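Home Projects Reports Data People Contact
Search this site Enter keywords Go

Demonstration Capture for Soft-Goods Handling: Progress Report to the Erkmont Fund
Reporting period ending December. Prepared by Eleri Skyrme, with sections by Cameron Purves and Heledd James.

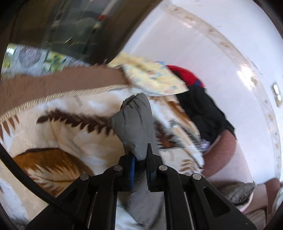 Figure 1. Gray cloth held between the jaws of the hand-held gripper, over a patterned plush blanket. Wrist-camera view.

1. Summary

The project records people handling cloth with a hand-held gripper and uses the recordings to train a pick-and-sort policy for the Dedis arm. Work package 2 (capture) is on schedule. Work package 3 (training) started three weeks late and will stay late through the next period. Spending is within the approved budget and no change to the total is requested.

At the close of the period the team held 442 accepted demonstrations against a final target of 1000. The milestone for this period was 400.

2. Capture

All demonstrations in the accepted set were made with the hand-held tool. The earlier plan split the work evenly between the hand-held tool and remote control of the arm through the Lindqvist console. A short comparison in the first month showed that operators on the console needed far longer per grasp and dropped thin items more often, mainly on account of the delay between the hand controller and the arm. Console sessions are now limited to recovery cases, where the arm has already failed and an operator takes over from that position. These are stored separately and do not count toward the target.

Items are captured in mixed piles. Figure 1 is typical of the difficulty: the gray cloth is plain and matte, more of the same cloth continues beneath the jaws, and the blanket behind it carries a busy leaf pattern. A policy trained on single items laid flat on a plain table did poorly when moved to piles of this sort, and we stopped recording flat single items after the first 200 demonstrations. Those recordings are kept for pretraining and are outside the accepted set.

Operators follow a written protocol. The tool approaches from above the pile, the jaws close on a fold, the operator pauses for one second, and the item is lifted clear before being moved sideways. The pause was added at the request of Lleucu Hopkin, who found that the moment of closure was hard to locate in the trajectory without it. Operators new to the tool tend to skip it — the review step catches most of these.

3. Review and rejection

Each recording is checked by a second person. The main reasons for rejection, in order of frequency, were:

- loss of camera tracking during fast lateral motion
- no pause at closure
- two items lifted where the label names one
- jaw width signal missing or frozen

Tracking loss is worst over large plain areas and near glossy surfaces. Cameron Purves has tested a lower speed limit, signaled to the operator by a tone from the tool. Rejections for this cause fell in the sessions where the tone was on, though the operators were also more experienced by then and the two effects have not been separated.

The frozen jaw signal was traced to a connector on tool B. The part has been replaced and the fault has not come back.

4. Training

Heledd James has trained a first policy on the accepted set as it stood at midperiod. The policy reaches for a graspable fold in most trials and closes at a sensible height. It is weak at telling one item from another of similar color, and it often grasps again after a good first grasp. The second fault may come from the recovery recordings, which were mixed in at too high a weight. A run without them is queued on the Ferkar machine.

The late start was due to a change in the file format used by the capture software. Older recordings had to be converted and checked by hand. This work is finished.

5. Staffing and equipment

Dorothy Lambert joined in the second month and now schedules all capture sessions. The project has 4 hand-held tools, of which one is kept as a spare. New jaw pads will be ordered early in the next period; wear on the current set changes the grip on thin fabric and needs to be logged against each session.

6. Next period

- Continue mixed-pile capture toward the 1000 target, with more thin and slippery items.
- Repeat the tone test with new operators only.
- Complete the training run without recovery data and report grasp results by item type.
- Decide whether the Lindqvist console license should be renewed — the present one lapses before the next report, and a recommendation will be sent separately.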